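Intro to Play Materials - Handout 4
Blocks, sorting and the work board
June 2019
Notes by Orysia Kovalchuk, from Eduardo Barros's lecture. Fill in your own margin stuff.

Before we start

Last week's reading (Badlow, chapter on loose parts) still needed for the quiz. If you missed it, the copy is in the Seixas reading room, bottom shelf. Do not take it home.

Today: what a sorting set is, why so few pieces, what goes under them. Next time glue and finishes.

1. The set

A sorting set = small blocks that differ in a few clear ways. Color, shape, size. Keep the number of differences low. If everything differs, child has nothing to hold on to. If nothing differs it's just a pile.

Eduardo's rule of thumb: pick two things to vary, leave the rest alone. Same material, same finish, close in size. Then color and shape do all the work.

Four colors is plenty for a first set. Red, blue, yellow, green - easy to name, easy to tell apart in bad light. Avoid orange next to red, avoid teal altogether. The old Fladari catalog had a 20 color set, looked lovely in the box, and teachers ended up splitting it.

Pairs matter. Two of each color means every piece has a partner. One alone can't be matched, so the child just names it and moves on. With three you get the "which one is left over" question, good but later.

Shapes: cube is the anchor. Everyone knows it, it sits flat, it stacks. Triangular prism is the first tricky one since it can lie on a face or stand on an end and looks like a different thing each way. Do a drawing exercise with this, see below.

2. The board

Blocks need a ground. Carpet is bad (they tip), shiny tabletop is bad (they slide and the glare is awful). Light wood is the usual answer. Strong colors show up well on pale wood and the surface is kind to the hands.

Strip-built boards: narrow strips side by side. Maple is a favorite, light, hard, close grain. Slight shifts in tone from strip to strip are normal, not a defect. The bands also give you free guide lines. "Put all the blues on one stripe" works without drawing anything.

Fasten it if the table gets bumped. Bolts near the corners, heads kept out of the middle where the blocks go.

Spread the pieces out before sorting begins. Do not line them up! A neat row has already answered the question. Eight blocks scattered on a maple board, two to a color:
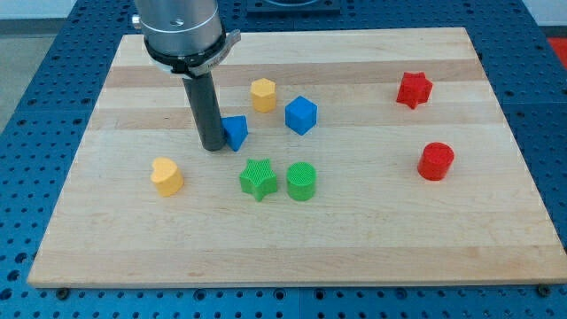

3. Sorting tasks, easy to hard

a) By color. Four groups, two in each. Say the color out loud, then move the block.

b) By shape. Colors now get mixed up and some students will resist this, they want the reds together. Let them be annoyed for a minute.

c) Odd one out. Put three pieces in front of partner, ask which doesn't belong. More than one right answer, write both down.

d) Blue only. Take the blue cube and the blue triangular prism. Same color, what's different? Count faces, edges, corners. Cube 6, 12, 8. Prism 5, 9, 6. Check them with your finger, don't guess.

e) Drawing. Cube turned so an edge faces you. Shade the top lightest, sides darker. Then teh prism, two sloped faces, two different tones. Pencil only.

4. Texture

Short section, ran out of time. Printed plastic often has fine ribs on the outside. Some children love running a nail over it, some hate it. Sand or leave? Eduardo says leave unless there's a sharp corner. Dendeo sets are smooth all over, compare at the side table.

5. For next time

- Design a set of your own, two things varied, max 12 pieces
- one page sketch of the board to go with it, mark where the bolts go
- read pages 56 to the end of the chapter
- bring a pencil, a proper eraser, and your sorting sheets from (b) and (c)

Sketches go in Orysia's box befor class, name on the back.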